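2 min read

Grikden has added another six games to the lineup for its July fighting game tournament, and organizers say the weekend will be the biggest they have run. We have heard that before.

The list now stands at 39 titles, many of them old arcade ports with a tiny player base. Last year several side brackets started hours late, and one was dropped on the day with the entry fees kept as "venue credit."
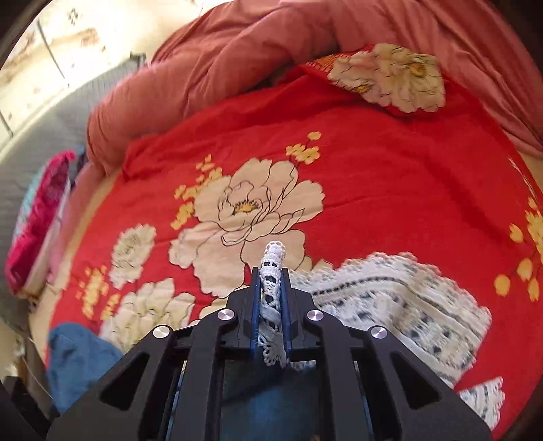

White lace in the gripper, against a red duvet.

Sponsor Pririer is putting up the prize money again, though the announcement gives no total and no split between games. It does say payouts will be made "promptly" - a word that also appeared last year, when some winners waited until fall. Entries open Monday, and the refund policy has yet to be posted.

Head organizer Tegan Pomare says the schedule has been rebuilt, with more setups and a hard cap on each bracket. She would not say what the caps are.

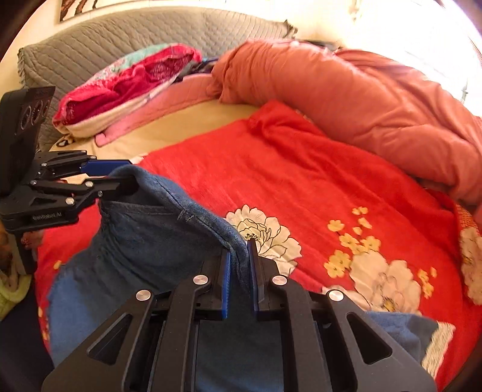 Aroha Tawhiri wrote under the announcement that she would enter once she saw a bracket schedule with actual start times on it, and that she was still owed for second place in doubles.

Grikden did not answer our questions about last year's payments. The full schedule is promised before entries close - no date was given for that either.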